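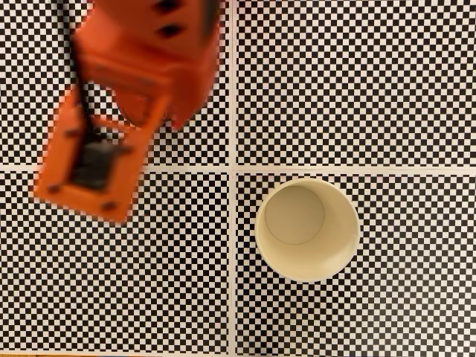 Attachment 1: overhead view, arm moving over the four boards, cup on the lower right board.

Ticket: Speed limit and cup placement, Pernitz cell
Raised by: Aslak Sjöberg
Site: Jidelside
Status: Closed, procedure changed
Priority: Normal

Problem
Overhead pictures taken during cup runs show the arm blurred. The edges of the gripper plate can't be measured from them, so the clearance check in the Kristiansen procedure can't be signed off. The procedure asks for a readable plate edge in every check picture.

Steps to repeat
Start the cup programme from the home position at full speed. Save an overhead picture on the approach move. Compare the arm with the boards and the cup, which come out much sharper.

Log

09:40 Checked the exposure setting. It matches the site sheet. Left alone.

10:15 Read the speed from the controller. Approach is set to 600 mm/s. The site rule for any move over the boards is 297 mm/s or less. The limit was missing from the cup programme after the October update to Eltatik.

10:30 Put the limit back and ran the programme 3 times. Plate edge readable in all of the check pictures. Cycle is slower, which is fine for this cell.

11:05 Query from the day shift: can the cup go anywhere on the boards? No. It must stand upright and empty, fully on one board. Keep it off the pale strips between boards. The seams are slightly uneven and a cup standing on one may lean.

11:20 Second query: is the cable run covered by the same check? It is a separate item on the start sheet. Look at it with the arm stopped, never from a moving picture.

Rule changes
Speed limit is now set in the cell settings and no longer in each programme.
After any Eltatik update, read back the approach speed before the first run and write it on the start sheet.
A check picture with a blurred plate counts as a failed check. Stop, find the cause, repeat.
Do not reach in to straighten a cup while the programme is running. Pause, wait for the stop light, then open the gate.

Still open
Start sheet item 38 still gives the old wording. Aslak to correct it and send the new page to the Pernitz operators.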